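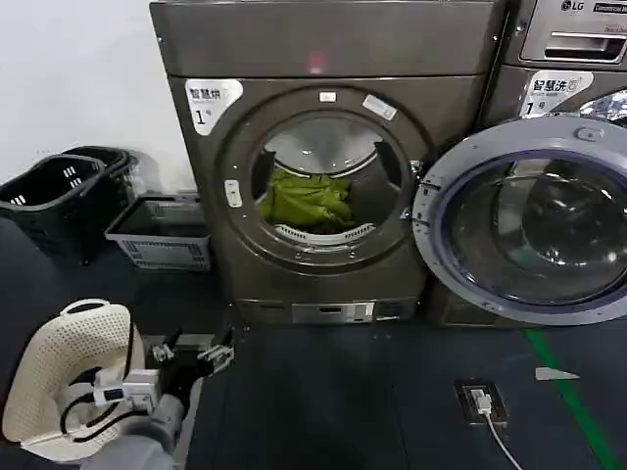 Laundry room changes at Tustley Court

11 May 2018

The new booking system for the shared laundry rooms goes live at the end of this month. It replaces the paper sheets by the door, which have been in use since the building opened and which most residents have stopped filling in. The rooms stay open the same hours as now, and the price of a wash or a dry does not change.

Bookings will be made through the Oltell page you already use for rent and repairs. Log in, choose Laundry, and pick a slot. A slot is 2 hours and covers one washer and one dryer. Each household can hold two slots at a time. When one has been used, you can book the next. If you don't turn up within the first 12 minutes, the slot is released and anyone can take it.

Residents without internet access can book at the Pirzada Street office during normal opening times, or by phone. The office will print the day's bookings each morning and put them up inside both laundry rooms.

We looked at doing this last December and put it off while the drains under the north room were being repaired. That work is finished. The final bill came to $1,328, paid out of the maintenance fund, so there will be no extra charge to residents. The contractor from Sirnbridge also replaced two floor grates and the tap over the utility sink. Please report any standing water near the grates.

Lost property is the other matter we hear about most. Items left in the rooms are now collected every evening and held at the office for 12 days, then given to charity. Single socks are kept in a separate box. Please check the tops of the machines before you leave as well as the drums. Papers and crumpled bits of plastic or tissue, like the white wad lying on the washer here, tend to slide down the back, where they are hard to reach. A trash can has been added beside each door.

A few rules stay as they were. No dyeing in the washers. No rugs or pet bedding. Clean the lint filter after each dry and put the lint in the trash. Leave washer doors open when you have finished.

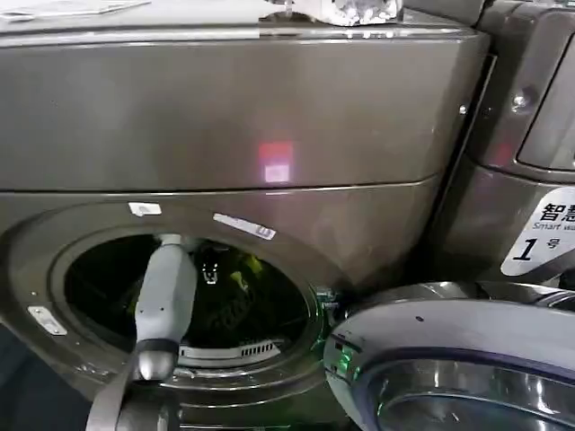
Detergent is still for you to bring, and we ask that you measure it. The washers use much less water than the old top loaders did, and too much soap leaves a film inside the drum and on the clothes. With a front-loading machine like this bronze-gray one, half of what the bottle suggests is often enough for a normal load. Powder and liquid are both fine. Pods should go in the drum before the clothes.

Questions about bookings should go to the office. For a machine that has stopped in the middle of a cycle, use the repairs form and give the room and the machine number.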